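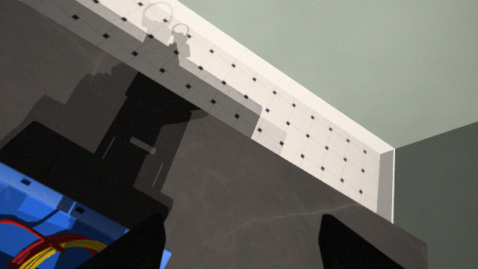
Drernico opens its simulated kitchen kit to small robotics teams

2 October 2018

Small teams that teach robot arms to handle household things have a new kit to look at this fall. Drernico, which has been selling simulation tools to university labs for a good few years now, has put its Floltidero package on general sale, and it comes with a set of ready-made rendered rooms, a two-finger gripper model and a wrist-level view that lets you follow the work from just behind the fingertips.

The company first let a handful of labs try the package in January, and the version on sale today is a good deal fuller than the one they had. There are now 74 room layouts in the box, and each one can be relit, recolored and rearranged before a run begins. A single-seat license costs 400 dollars a year, with 11 months of updates counted from the day you register - an odd number, we agree, but that is what the paperwork says.

What we liked most in our own time with it was how much care has gone into the light. Shadows are the sort of thing that many packages treat as an extra, and anyone who has watched a vision model mistake a dark patch for a solid object will know how much grief that can bring later on. In Floltidero the arm throws its own shadow over whatever lies below it, and the shadow has proper stepped edges and a softer border. It falls across counters and tiles and keeps going, just as you would want. You can turn it down if your model is still young and easily muddled, and then bring it back a little at a time.

The surfaces are pleasant too. Stone tops come with faint pale veins, the floors have small dark inserts set at the tile corners, and the walls are kept plain, so there is some pattern for a model to learn from and some quiet space as well. We did find that the walls could use a bit more life, and we would happily have traded a few of the color choices for a scuff or two.
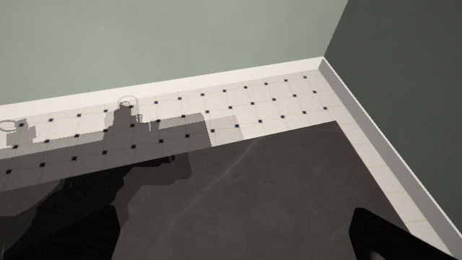
Setup and support

Getting started took us most of a morning, and a fair part of that went to reading the guide, which is friendly but long (keep some coffee close by!). The kit talks to the Jitaru controller without any extra work, and a bridge for Eltine arms can be downloaded separately at no charge. Up to 4 runs can go side by side on one license, and each is saved to its own folder with the gripper positions alongside the pictures.

Support is by email, and our two questions were both answered the next day in plain language. Drernico says that larger teams can ask for a shared license, and that labs which took part in the early trial may carry their saved rooms over to the new version.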